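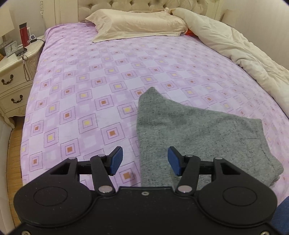

R. Henao
Household diarist, Skurnton Newsletter

January 21, 2019

Washing finally dealt with. It had been on the airer for two days and I was tired of walking round it, so after breakfast I carried the lot through and sorted it on the bed. I hadn't made the bed properly, so the duvet stayed in a heap up by the pillow and I worked on the lilac bedspread.

Socks first. One grey knitted one without its partner – I laid it flat and went back to look in the drum and behind the door. No luck. It can go in the odd sock bag with the others. The bag wants emptying, I last went through it in July.

Towels next, and the sheets to be seen to as well. I fold towels in half and then in three so they fit the shelf. The grey ones take up more room than they should.
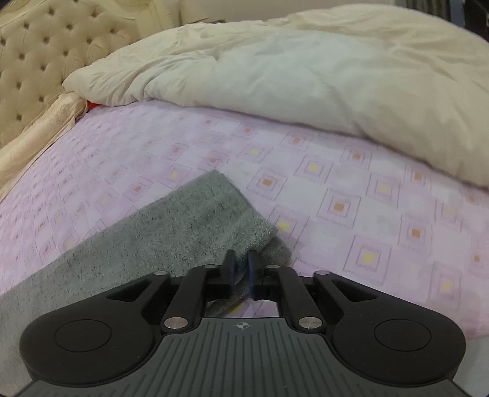 Grey towel, pink sheet.

Meter read 822 when I looked, up 193 on the last reading, mostly the heating I expect. Wrote it on the back of the Vestex envelope.

Bus to Skurnton at half past two for bread and washing powder. Bread yes, powder no – they had only the big boxes and I wasn't carrying one home. Soup for tea.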